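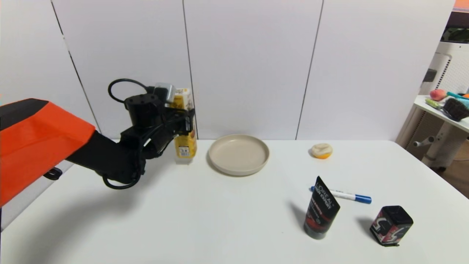
Delyth Wynne told our group on the Thursday that we should watch the gripper and ignore the arm, as the arm is the part you can buy. I wrote that down and tried to follow it.

The visit was to the Stetura open day at Surnside in April. We saw one demonstration up close – a single arm at a white table, with a drink carton, a plate, half a citrus fruit, a pen and a few small containers. Each object asks for a different grip. A carton has flat sides but can be crushed. A plate has only its rim to hold.

Branwen Harries ran the session. She said the team had recorded 3,158 attempts, 682 of them on cartons, and that they wanted another 2,000 before changing the jaws. Ruwan asked how a failed grip was logged. Anything dropped or knocked over counts as a failure, and so does anything that takes longer than 17 seconds.

Our own project uses a two-jaw gripper with no sensor. After the visit Retno and I added a test with an upright carton to our plan. We have not yet decided how to measure crushing – Emrys Price has suggested weighing down the jaws in steps.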